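Nartey Desk Mats: Frequently Asked Questions

Last updated 2018-03-14

Ordering

Do you sell mats in custom sizes?
Yes. We cut to the nearest quarter inch from the same rolls as our standard mats. Use the custom form and give the width first, then the depth. Custom mats can't be returned unless we cut them wrong.

What standard sizes are there?
Small, medium, large and full desk. The full desk mat is 33 inches deep. Measure your desk before you order it — many home desks are not that deep, and a mat that hangs over the front will curl.

How long does an order take?
Standard sizes leave the workshop within 4 working days. Custom sizes take a week longer. Orders placed in the second half of December are cut after the new year.

Do you ship outside the United States?
Canada only for now. Duties are paid by the buyer on delivery.

Is there a discount for offices or schools?
Orders of 100 mats or more get a trade price. Write to us through the contact form with the sizes and colors you want and we'll send a quote. Smaller orders are sold at the list price.

Choosing a mat

What is the difference between Rutel and Clodeck?
Rutel is our cloth-topped mat. It is soft under the wrists and quiet when you put things down on it. Clodeck is the smooth one, with a wipe-clean top. If you write by hand most of the day, get Clodeck. If you type, or handle small parts that like to roll away, get Rutel.

Which color hides dirt best?
Mid gray. People expect it to be black, but dust, lint and skin oil show up pale on a dark cloth mat, and you will be brushing it more often than you think. Mid gray hides both light and dark marks.

Can I use a mat with an optical mouse?
Yes, with both kinds. Some older mice skip on Clodeck in the glossy finish, so we suggest matte for that.

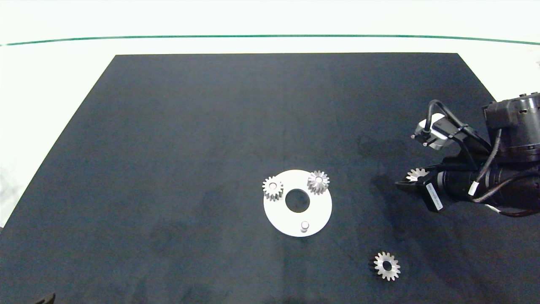

Prestero
Product care writer, Nartey

Cleaning and care

How do I clean a cloth mat?
Shake it out or vacuum it first with the brush head. Then wipe it with a sponge, lukewarm water and a drop of dish soap. Work over the whole top, edge to edge. If you only scrub the one stain, you can end up with a clean patch that looks worse than the stain did. Rinse the sponge and go over it again until there are no suds. Lay the mat flat to dry overnight.

Can it go in the washing machine?
Small and medium Rutel mats can, on cold, with no spin. Large and full desk mats can't. The backing creases when it is folded into the drum and those creases do not come out. Clodeck should never be machine washed.

Can I put it in the dryer or on a radiator?
No. Heat loosens the backing.

How do I get grease out?
Cover the spot with cornstarch, leave it for an hour, then vacuum it up and wash as above. Old grease may need two rounds. Don't use degreaser or nail polish remover.

My new mat won't lie flat. What can I do?
Roll it the opposite way for ten minutes, then put a few books on the corners. Most mats settle in a day or two.

Does the backing mark white tables?
It should not on sealed surfaces. On fresh paint or fresh varnish, wait a month before you put the mat down. Lift it now and then to let the surface air out, and always after a spill.

Returns

What is the return period?
Thirty days for standard sizes, unused. Send the mat back rolled, top side out, in the tube it came in.

Where do I find my batch number?
On the sticker inside the tube cap. Batch 454 had some mats with an uneven edge stitch. If yours is one of them, send a photo of the edge and the sticker and we'll replace it. You don't need to send the old one back.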